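A Morning at Novell: Where Folding a Shirt Is Skilled Work

October. By Abdel Hamid
Reading time: 4 min

I work for a textile service company. We wash, fold and send back work clothes for hotels and kitchens, and our folding department is still done by hand. So when Novell invited customers and neighbors to an open morning, I asked my manager for permission to go, and he said yes on the condition that I write a report. This is the longer version of it.

We were met at 9 o'clock and divided into two groups. I was in the second one, which started with coffee and a short talk. The company is teaching machines to handle soft things, mainly clothing. The speaker told us that a box is easy for a machine because it has the same shape every time, and a T-shirt has a new shape each time you put it down. I have folded shirts for many years and I had never thought of it in this way, but it is correct.

After the talk we went to the work floor. I had expected a factory with fences and yellow lines. What we found was closer to a big office, with white tables, computers, many cables and people who were concentrated on their work. We were asked to keep our voices low and to stay behind our guide.

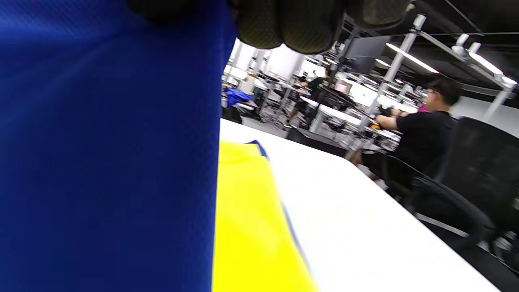 Our guide explained that the employees there are called demonstrators. They do an ordinary task many times and their movements are recorded, and the recordings are used later for training the machine. Clothing is practiced in a few plain colors at first. A good demonstrator, she said, is a person who folds calmly and the same way every time. Speed comes later. In our department it is the opposite – we look at speed first, and I am not sure that we are right.

I asked who these people were before. Several came from laundries and from a hotel supplier called Rustard, which closed its folding room last year. For them the change is large. They used to stand for the whole shift, and the target was 187 pieces an hour. Now there is no target by the hour, they have a break after each session and they can say that a method is bad. One demonstrator told me that she sleeps better but misses the noise and the jokes of the old place. Another one said his hands are less tired and his head is more tired, and he laughed about it.

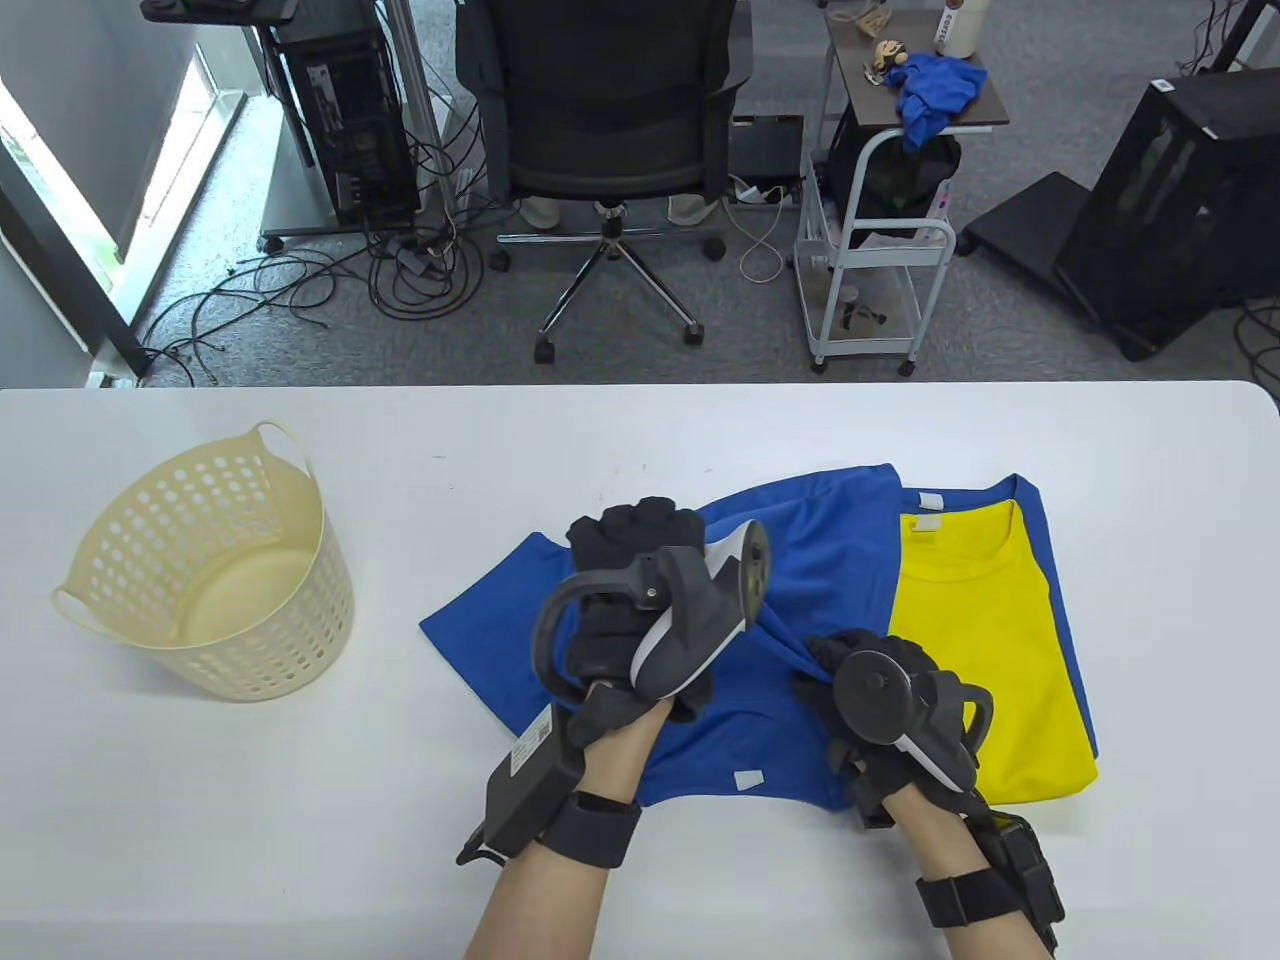 I also wanted to know about the equipment that is worn on the arms. The answer was open. In the first weeks many people complained of weight on the wrist, and the straps were changed after that. It is still not comfortable for everybody, and the sessions were made shorter for this reason. I would have liked to try it myself, but visitors were not allowed.

The last part was a discussion with Imard, a laundry which is testing the first machine from Novell. Their representative said that it folds 92 of 100 shirts well enough for the shelf, and an employee corrects the others. They have not dismissed anybody until now. Two workers from the folding tables were trained to look after the machine, and they received a higher wage grade. When somebody from the audience asked if this will be the same in five years, the representative said he could not promise it. I respected this answer, although it was quiet in the room for a moment.

For our own company I noted two questions. First, who will be trained, and will it be also the older colleagues, who know the fabrics best? Second, who owns the way a person folds? I learned my method from my first supervisor, and she learned hers from her mother. If it is recorded, I think there should be something in the contract about it. Novell pays a fixed supplement for recorded sessions, but I did not hear how high it is.

The visit finished at noon. Parking is difficult near the building, so I recommend the bus to colleagues who want to go next time. Registration is through the reception desk, and the groups are full quickly.

Contact | Copyright Abdel Hamid | Back to top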